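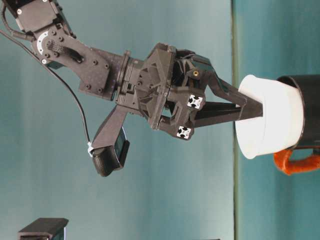 A dark gray robot arm with a black cable running beneath it.

Home News Outdoors Lodging Classifieds Subscribe

Reisinger ferry to Mirkura side will run into September, bell included

14 shares | 4 comments

TRUNDEN – The passenger boat that carries hikers across the lake to the Mirkura trailhead will keep running through the end of September this year, its operator said, giving walkers another month in which to miss it.

Reisinger Boat & Trail, which has held the ferry permit for 12 years, had planned to tie up at the end of August as usual. The company changed its mind after a summer in which the morning crossing filled up most days and the dock at Trunden got a line of its own, complete with people holding places for friends who were still at breakfast.

The first boat will leave at 7:30 a.m. and the last one back leaves the Mirkura side at 5:15 p.m. The company would like it understood that 5:15 means 5:15. A bell is rung on the far dock at five o'clock. It can be heard from the picnic meadow and, depending on the wind, from the lower switchbacks. It can't be heard from the summit, where a fair number of hikers are still eating sandwiches at that hour.

Anyone who misses the last boat has two choices. One is the shore path, 12 miles and badly marked past the creek. The other is a special pickup, which costs $113 a trip whether the boat comes back with one passenger or a full load. Groups stranded together have been known to become very good friends while working out the split.

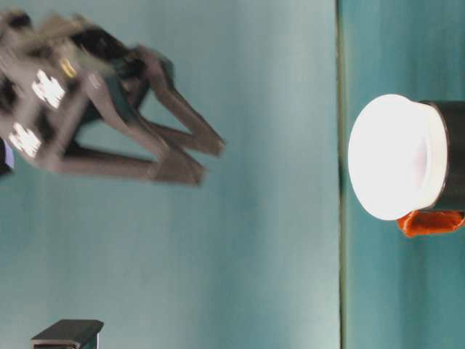 Gray gripper in motion, fingers open.

The regular round trip goes up a little, to $52 for a family ticket. Dogs still ride free. Bicycles don't, and a sign to that effect has gone up at the ticket window in place of the smaller sign to that effect.

Fall hikers will find the Mirkura side quieter and somewhat less catered. The snack stand closes at the end of August regardless. The water tap at the landing stays on until the first hard frost, and the outhouse stays open in the sense that it has never had a working lock.

The longer season also brings back the Palier Loop, a guided walk that climbs 498 feet from the landing to the old fire lookout and comes down through the aspens. Last year's brochure called it "gentle." This year's calls it "moderate." The hill has not changed, but the guides say the complaints have dropped off. Walkers should bring a jacket, a lunch and shoes that aren't sandals. Guided walks start from the landing at 10 a.m., and spots can be held by phone or at the window in Trunden.

Parking remains the weak point. The gravel lot fills by eight, and cars left along the church road will be ticketed, as the town has been promising for several summers and did begin doing in July.

COMMENTS (4)

lakerat: Missed it by maybe a minute in June. They waved.

Bev_in_Trunden: Glad to see September added, the color over there is worth the trip. Please fix the second step on the far dock though

switchback9: "Moderate" my knees

lakerat: they did come back for us, to be fair. $113

Reply Report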